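Workshop notebook, Wikcombe, September

Kiln room and glaze bench. Started at 8:40. Carrying on with the matte white for the Sekside tile order, which still crazes on the thicker pieces. Gladys Sang loaded the last test firing and left her notes in the drawer, so I am working from those plus my own.

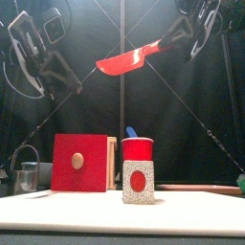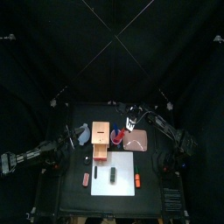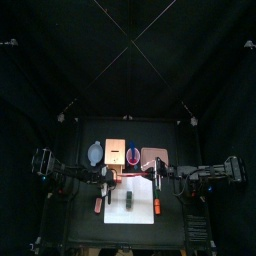

Two arms over a table in all three; the red spatula is in the first.

Back to the tiles. The problem as it stands: the base recipe fits the thin field tile well and gives a soft surface with no gloss. On the thick edge trim the same batch shows fine cracks a day or two out of the kiln. Tapping the trim the morning after firing, I could still hear the odd ping. Field tile was quiet.

What Gladys tried last time:
Mix A, base recipe, no change. Crazed on trim.
Mix B, base plus extra silica, 3 percent. Fewer cracks, spaced wider apart.
Mix C, base plus extra silica, 6 percent. No cracks that she could find with the ink test, but the surface went dry and chalky at the corners.

Her note says C "feels like a blackboard" and I agree. Sekside would send it back. The trim goes around a sink and has to wipe clean.

Plan for this round was to stay near B and swap part of the soda feldspar for talc, to bring the expansion down without starving the melt. Weighed out four small batches:
D, B with 2 percent talc
E, B with 4 percent talc
F, B with 4 percent talc and the whiting cut by 2
G, B again, as a control

Sieved each one twice through 80 mesh. E was slow going through and needed more water than the others. I let them all stand until after lunch and then checked the weight of a full measuring cup against the log. E was thin by then, so I poured off some water from the top once it had settled and stirred it again. That should have been done before the first dip. Two of the E trim pieces got the thin coat and I have marked them E-thin on the back in iron wash.

Dipped 12 trim pieces and the same number of field tiles. Three second count on everything. The trim takes up water faster on the cut side, which gives a heavier coat there, and I think that is half the story with the cracks. Sponged the cut side before dipping on one piece of each batch to see if that evens it out.

Bisque is all from the Tesfamariam clay. We have one more pallet of it. After that we go over to the Cidar body, and everything here will need to be run again, as the two do not shrink the same. I would like an answer on the glaze before the pallet is gone, but the order does not depend on it. Sekside's trim is already cut and bisqued in the old clay.

Total for the order is 1,868 field tiles and 483 pieces of trim. Field tile can go ahead with the base recipe whenever there is kiln space. I see no reason to hold it up for the trim as long as the two whites match side by side under the window. Last time B looked a touch bluer than the base on a gray day. Could not see it under the shop lights.

Kiln: loaded the small one at 3:15. Trim on the lower two shelves, field above. Cones on every shelf this time, front and back. The lower shelf ran cold in the last firing going by the front cone, and Gladys had no cone at the back, so we do not know if it was the whole shelf or only near the door. One kiln post is chipped at the foot. I turned it over and used it on the top level where it carries the least.

Schedule is the usual one up to the last step. Then a 20 minute hold and a controlled cool for the first stretch, then off. I have not changed the cooling from the last round. If I change the glaze and the cooling together we learn nothing from it.

To do:
Unload when below 200 F. Do not crack the lid early, Gladys has had pieces ping from that alone.
Ink test on all trim the same day, then again after a week.
One piece from each batch in the freezer overnight, then into boiling water. Three rounds.
Lemon slice on D and E for the acid test.
Order 80 mesh screen, this one has a pulled wire near the rim.
Ask Sekside if the trim behind the faucet can take a satin finish in place of full matte. It would make this a lot easier.

Used 29 pounds of dry materials out of the bins including the field batch. Talc bin is low. Silica fine. Dust mask filters changed, old ones thrown out.

Floor wet mopped, kiln room vent left on. Controller was reading 410 F and climbing when I signed out at 5:20.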